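Minutes, Weltness Toy and Block Library, general meeting
Sunday, February 26, 2023, in the back hall

Chair: Jouko Nieminen
Minutes: Priya
Present: Jouko, Priya, Colm, Anneke, Dot, Farid, Mrs. Tran, and both Hollis sisters (from item 3 on)
Regrets: Graham, Lucie

Started a few minutes after two, once the kettle was sorted.

**1. Last minutes**

Accepted with one fix: the marble run went to the Nenari branch, not to Öberg. Colm has already been to Öberg looking for it. Sorry, Colm!

**2. Packing day**

Jouko opened by saying how pleased he was with the packing, and there was a lot of agreement around the room. We have 333 block sets on the books and every one of them has now been opened, sorted and put into a box that closes. Dot said she'd forgotten how lovely some of the older sets are, especially the painted ones that had been hiding behind the train tables since before the shelves were moved. Several of us hadn't seen the castle set with all its towers in the one place before, and it's a beauty.

What worked well, for when we do it again:

- Paper over the tabletop before anything is tipped out. Blocks slide less and the paint flakes are easy to gather up afterwards.
- One box open at a time per table. The afternoon tables had three or four going and that's how the farm animals ended up in with the alphabet.
- Box on the left, blocks in the middle. Farid is left-handed and asks that this be a suggestion. Agreed, it's a suggestion.
- Big pieces in first, then the small ones in the gaps.

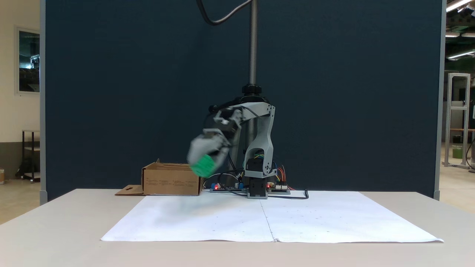 Anneke raised the question of box size. The plain brown cartons are sturdy and they stack, but a full one of hardwood blocks is a real lift for anyone under about twelve, and for a fair number of us over it. She'd like to see the heavy sets split across 2 smaller cartons with the same number on each. Colm worried the halves would get separated. Mrs. Tran suggested a stripe of coloured tape running across both, so that a lone carton looks wrong on the shelf. Everyone liked this very much and it was carried without a vote.

Flaps: please fold them in the same order every time (short, short, long, long). The cartons last far longer that way. If a flap is torn, put the carton in the recycling cage and take a new one. We have plenty.

**Action:** Mrs. Tran to choose tape colours. Anneke to work through the hardwood sets and list which ones need splitting.

**3. Labels**

The Hollis sisters arrived with cake, which was noted with warmth.

June Hollis showed the new labels. They have a big number, the name of the set, a piece count and a small drawing of what's inside, so the little ones can find what they want without having to read. The drawings are terrific. The duck on the bath set got a round of applause. Farid asked if the piece count could be larger, as that's the part parents need when they're packing up at home on a Sunday night. June will make it larger.

Labels go on the short end of the carton, facing out. Dot asked about the lid as well. We talked about it for longer than it deserved and decided on the short end only.

Printed so far: 200. The remainder will be done on Fliltow stock, as the first paper curled at the corners.

**Action:** June to adjust the count and print the rest. Bev Hollis to stick.

**4. Missing and odd pieces**

The odds drawer is full. Dot has been through it and found homes for a surprising amount, including the green arch that the bridge set has been without for ages. She was very happy about this and so were we.

Anything still unclaimed will go into a "loose parts" tub for free play on open mornings. Colm would like a second tub just for wheels. Agreed.

Families who bring back a set with a piece missing are still not to be charged. Please just write the missing piece on the card and we'll keep an eye out. They nearly always come back, often in a coat pocket.

**5. Money**

Balance after the hall rent is a touch over $4,000. Jouko is keen to put part of it toward another wooden train set, given how long the waiting list is for the one we have. Farid spoke up for dress-ups. Dot spoke up for both. Left for the next meeting so Graham can have his say.

**6. Open mornings**

Back to the usual hours. The low tables will be set up on the window side, where the light's better, with mats underneath for the builders who prefer the floor. Priya will put the notice in the neighbourhood newsletter. It was asked that the notice mention grown-ups are welcome to build too, as some seem to think they have to stand by the wall holding the coats.

The block-building day is set for May and the theme is bridges. Anneke already has ideas and brought sketches! The longest span she has managed at home so far went from the couch to the piano stool. She'll organize a practice session for anyone who'd like to have a go beforehand.

**7. Other business**

- The trolley has a squeaky wheel. Colm has oil.
- Spare paper for the tables is on top of the tall cupboard. Please roll it back up if it's clean enough to use again.
- Lost property: one red mitten, one lunch container, a library book that belongs to the other library.
- Thanks to Bev for the lemon cake, and to June for carrying it.

Next meeting to be set once Graham and Lucie have sent their dates to Priya. Closed at ten to four, and the cups were washed by Farid and Mrs. Tran.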